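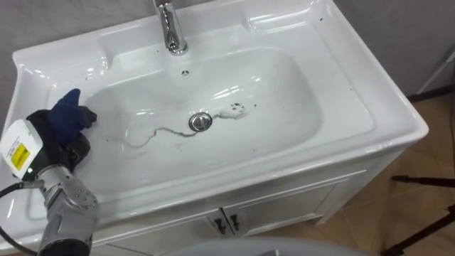

4.2 Where the dirt goes when a basin is wiped

I went into this part of the study thinking the faucet end would be our trouble spot, and I was wrong by a long way. People fuss over faucets. They see them every morning, they like them shiny, and they go back to them two or three times in one cleaning. The bottom of the bowl gets one big swipe and then everybody moves on to the mirror!

So most of what we scored as "left behind" was down low. We had 1,088 wipes on record by the end of April, and Yao-tsung Fu and I sat down with all of them (a lot of tea went into this). Our scoring sheet splits a vanity top into the deck, the rim, the walls of the bowl, the floor of the bowl and the ring of the drain. The floor and the ring came out worst by far. Grit wants to go downhill, and once it gets to the drain it catches against the metal edge and stays there unless somebody goes after it with a fingertip's worth of cloth.

The other thing I kept noticing was the trail. If there is a little gray water in the bowl, a fast wipe drags it out into a thin wiggly line, and that line dries into a mark that is harder to shift than the original puddle. We started calling these "snails" in our notes and I'm afraid the name stuck, so it's in the coding manual too.

Bathtubs gave us a useful comparison, with much more floor to cover and the same cloth to do it with.

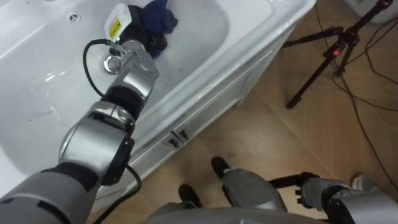
Section 4 last changed: April, evening (coding notes merged)

With a tub, where you start matters more than how hard you press. Bunch the cloth into a wad and it holds together nicely on the slope, but the part touching the surface is small, so you need a lot of passes and it's easy to lose track of where you've been. Faint streaks and water spots were the usual leftovers, and they were easy to miss on glossy white unless we moved our heads around to catch the light. Ching-wen Hung wanted us to try a flat fold, in quarters, and we did that for 49 of the tub wipes. It covered more ground and was miserable in the corners.

Back at the sink, the folding question pretty much answers itself. The bowl is deep and the corners are rounded, so a cloth pushed down to the bottom 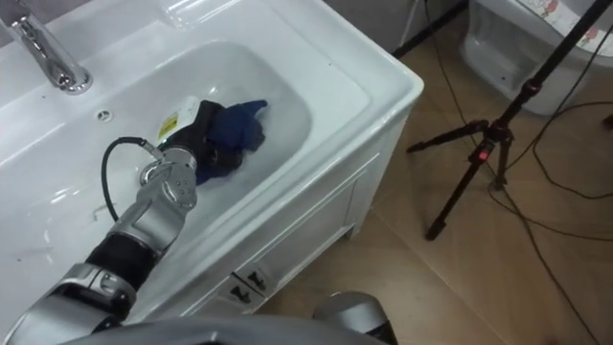 crumples up whether you folded it first or not. We quit recording the starting fold for sinks after 13 wipes and just wrote down which part of the bowl got touched first. I'd do the same again.

Dark cloths were a help with the scoring, by the way. Navy against white is easy to follow, and we could say with some confidence where the fabric had reached and where it hadn't.

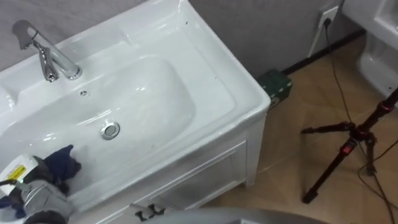
Figure 4. Cloth against the inside of the basin, near the lower left. Photo: Honeylyn Magbanua

The basin in Figure 4 would get a good score from me on everything except the lower surface, where there are faint gray smudges. The two tiny specks on the flat part to the right belong to the deck in our scheme, and they'd be marked down there even if the bowl were perfect. İlker Tuncer argued for ignoring anything that small. I kept specks in, mostly for consistency with the tub sheets, and we give the scores both ways in the appendix.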